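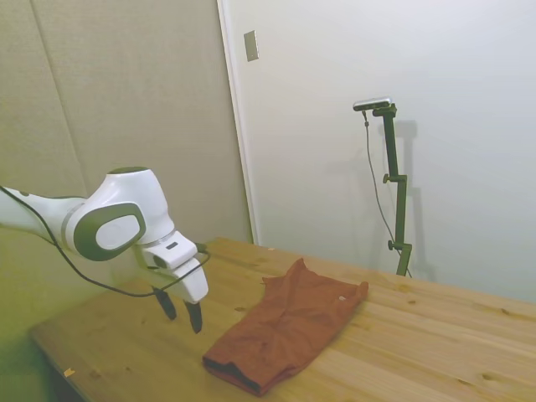

I put off buying a home blood pressure monitor for years, and I can tell you now that I was being silly about it. Our clinic in Mokbridge holds a free screening morning every September in the library basement, and this time the nurse, Malsha Selvanayagam, took my numbers twice, wrote them on a little card, and suggested very kindly that I start keeping track at home. So I came away and ordered the Plavina upper-arm monitor, and I've been using it at breakfast and again before bed ever since. The one rule Malsha drilled into all of us was to rest the arm on a table, up near the height of your heart, and a plain light wooden one like the table in the picture is all the equipment you need for that part!

The Plavina comes in a flat box with the monitor, one cuff, a cloth pouch, the batteries (bless them for including the batteries) and a booklet. I'm 60 and I wear reading glasses, and I could manage the booklet without fetching the stronger pair. Setup is the date, the time, and which of the two users you are. My sister Sabina is the second user, and we have mixed up our readings only once, when she came for the weekend and pressed the button before I'd switched it over.

The screen is what I love most. The numbers are big and dark, and the memory holds 200 readings for each person, so I can scroll back through weeks of mornings and see how I was doing. There's a setting that takes 3 readings in a row with a short rest in between and gives you the average, and I'd tell anybody to use it. My first reading is nearly always the highest, I suppose from fussing with the cuff, and the average has matched up nicely with what they got at the clinic when I carried the whole thing in to compare. Do bring yours in if you buy one, by the way. They were very nice about it and didn't make me feel I was wasting their time.

Now for the grumbles. The cuff is stiff. It was quite a wrestle for the first week, getting it snug with one hand while holding the tube out of the way with my chin, and though it has softened up some, I still wouldn't call it easy. If you have trouble with your hands, try one on before you buy. It also beeps when it starts and beeps when it finishes, and I have been through that booklet front to back and can't find any way to make it stop. My husband, who sleeps later than I do, has opinions on this.

You should know too that the larger cuff is sold separately. Mahfuz Amarasinghe, who was in line behind me at the screening and bought the same monitor, needed the bigger size and waited 6 days for it to arrive. Measure around your upper arm first and check it against the chart on the side of the box.

I'd still buy it again, and I've already told my neighbor Janaka to get one. I've been taking my printed log to appointments, and it has made for a much better conversation than me trying to remember. The pouch has a zipper that sticks, so I keep everything in an old cookie tin on top of the refrigerator.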